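Cedham bench notebook, May, after lunch

Back on the plate job with the two-armed unit, and I'm glad to have a quiet afternoon for it. Panganiban wants to know what the packing table will feel like for our people once this is next to them, and it's a fair thing to ask.
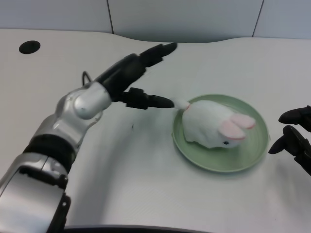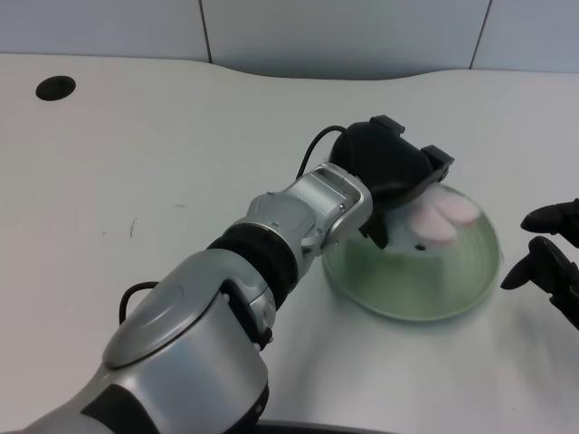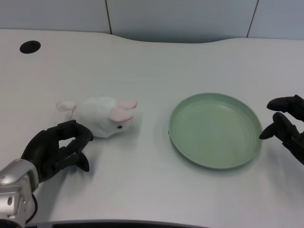 Rabbit and green plate, left hand doing the reaching. Last one has the rabbit on the bare table.

The Drimivach order is 736 gift sets, and at the moment 2 of our packers do all the plating by hand, 8 hours on their feet. They'd both love to hand that over and keep the ribbons and the final look-over (so would I, with my knees!). What worries them is being left to babysit a machine, so I've promised they'll help write the new shift plan. Still to do: ask Esano about softer fingertips, and move the stools back.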